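Print this page | E-mail this page

Gandutell Stores and Parts Room
Minutes of the monthly meeting, 31st May

Present: stores, parts counter, receiving, workshop desk. Apologies from the paint bay.

1. Minutes of the last meeting
Agreed with one change. Under item 4, "returned to Bremeo" should read "held for Bremeo."

2. Shelving
The blue metal units are all in place along the long wall. Bay 9 was set too close to the door and has been moved over. The workshop desk asked if the shelves could be lined with rubber mat, as small parts slide on the gloss paint. It was agreed to try mat on the lower shelves of one bay first and leave the top shelves bare. Receiving will cut the mat from the roll left over from the counter.

Labels are still missing on bays 11 and 12. The label printer is out of tape. Tape has been ordered.

3. Plastic trim and frames
There was a long discussion on where the flat plastic parts should live. At present they are split between the parts counter, the cage and the blue shelving, and the workshop desk has twice been told that an item was out of stock when it was in the room.
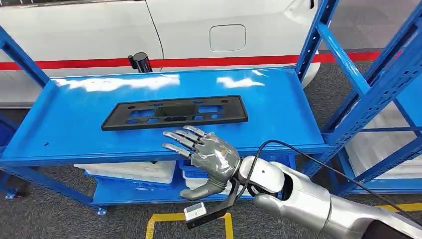 Trim parts will be kept in one place from June, on the top shelves of the blue units, with nothing stacked on them. The parts counter reported that several of the Vrabec frames came out of a tall pile bowed and would not sit flush. Frames of the long black type, with the raised rim and the cutouts through the middle, are to be laid flat and lengthwise along the shelf, well in from the front lip. They should not be stood on end or hung from a nail by the corner holes. Stores asked if this would use up too much room. The meeting felt that it would for a while, until the old stock is cleared.

The parts counter will go through the cage and bring out any frames still in there. Cracked ones go in the scrap bin and are to be written off on the sheet the same day.

4. Pusell order
Carton 13 was short again. The packing slip and the invoice do not match. Receiving has written to Pusell and is waiting for an answer. No payment on that line until it is settled.

5. Floor and aisles
Empty cartons were left in the aisle twice this month. Whoever opens a carton flattens it and takes it out. Stores does not want to raise this again.

6. Any other business
The step stool has a loose foot and should not be used. A new one was approved.
The paint bay asked by note for its own shelf. Held over until somebody from the bay can attend.

7. Next meeting
To be set for late June, after the stock count. Receiving will take the minutes.

Contact the Stores Office | Copyright Gandutell. All rights reserved. | Back to top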